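Coffee with the planner people

I had been meaning to talk to Yamuna Reddy since March, when a friend forwarded me her long and slightly grumpy post about motion planners that only work in slides. She writes planning software at Cunton, a small shop that makes tooling for people who program robot arms, and she finally gave me a morning. Her coworker Jagadeesh Subramaniam wandered in halfway through with a bagel and stayed.

I asked the dumb question first: what does the thing do? "You tell it where the gripper has to end up, and it gives you a path that doesn't hit anything," Yamuna said. "Then you spend two years on the word 'anything.'"

She had the simulator open on the big monitor, so we talked with that going. I kept losing my train of thought watching it (I'm easily distracted by robots, sorry).

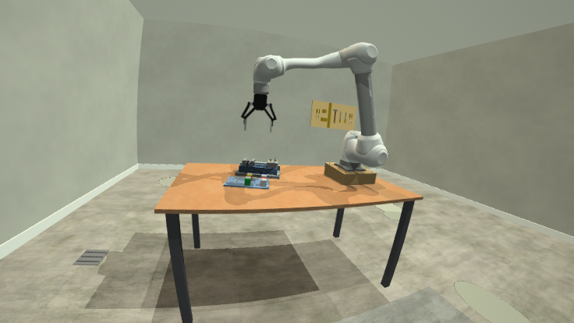
The Kivitia test room in simulation, gripper open over the two assemblies.

Kivitia is what they call the simulated world. The planner itself is Altberg. I mixed them up all morning and Yamuna corrected me every single time, very politely.

What surprised me was how little she cares about the big swoopy moves. "Getting across the table is easy," she said. "You've got all that air. The last bit coming down, that's where my week goes." Altberg treats the approach as its own problem, with a tighter collision margin and a slower speed limit, and it will throw away a perfectly nice path if the wrist ends up close to a joint limit at the bottom. The first version didn't check that. It would plan a beautiful approach and then have no way to turn once it got there.

Jagadeesh, who does the perception side, thinks the planner gets too much credit. "She plans against whatever I tell her is there," he said. "If I'm off by 2 millimeters, her path is still collision-free. It's collision-free in the wrong world!" Yamuna threw a pen cap at him.

His fix is to be wrong on purpose. For each test he shifts the board and the fixture by small random amounts, gives the planner a slightly bad pose estimate, and runs it 100 times. A nightly job does 200. They look at the failures together the next morning, and the rule is that you can't blame the other person's code until you've replayed the run from a second viewpoint. 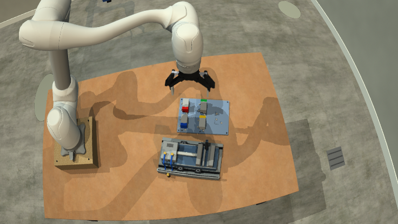 From higher up: blue board with its four modules, fixture just below.

I wondered why bother with shadows if the software doesn't need the room to look good. Jagadeesh got very animated here. A dark patch across the board changes the edges his detector finds, and he'd much rather meet that problem on a screen.

They're now on the 7th rewrite of the grasp interface, which Yamuna calls Gounder and says she will defend with her life. It used to be one function with a horrifying list of arguments. Now you hand it a target and a list of constraints, and if it can't find a plan it tells you which constraint killed it. "That error message took longer than the solver," she said. "I'm prouder of it, too."

I asked what she'd work on if she had a free month. Logging, she said, right away. Jagadeesh said lunch.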